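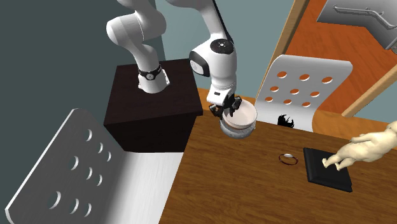

## 3. Setting up your weekly pages

Okay, you've numbered your pages and filled in the index, so now we get to my favorite part! I use a Trotden notebook with 200 pages and a dot grid, but anything that lies flat will work (my first one was a free one from a conference and it lasted me most of a year). Grab a ruler and a pen you like.

1. Open to the next blank spread. Left page is for the days, right page is for everything else.
2. On the left page, draw six lines across so you end up with seven boxes. They don't have to be even. My Saturday box is always tiny.
3. Write the day and the date in the top corner of each box. Go small, you'll want the room.
4. On the right page, draw one line down the middle. Label one side "Must" and the other side "Would be nice."
5. Flip back to last week and copy over anything you didn't finish. Put a little arrow next to the old entry so you know it moved.
6. Add the spread to your index before you close the notebook. Do it now. I mean it.

**Note:** Keep the "Must" side to 12 items. I used to let it run down the whole page and then I'd avoid opening the notebook until lunch. If you hit 12 and there's more, the extra stuff goes on the other side of the line.

**Careful:** Gel pens smear like crazy if you shut the book too soon. The Fomus fine liners I use now are better, but I still give them a minute before I turn the page.

### 3.1 The arrow rule

Vichien Ruangrit taught me this one when we shared an office, and I've stuck with it ever since. When you copy a task forward, give it an arrow. When it gets a third arrow, you have to choose:

- do it today, even badly
- hand it to somebody else
- cross it out and let it go

I crossed out "sort the photo boxes" last October after three arrows and felt wonderful. (The boxes are still in the hall closet — they're fine there.)

### 3.2 If you also keep a calendar on your phone

Pick one place for appointments and stick with it. Mine live on the phone, and once a week I copy them into the day boxes with just the time and a word or two, like "2:30 dentist." Tasks never go on the phone at all.

**Note:** If an appointment changes midweek, fix the phone first and then the box. A messy cross-out is okay. Please don't redraw the page! I've done it, and it ate a whole evening.

Once you've filled your first spread, leave the notebook open somewhere you'll walk past it. Mine sits by the coffee maker. Next up is section 4, the monthly page, and you'll need your ruler again for that.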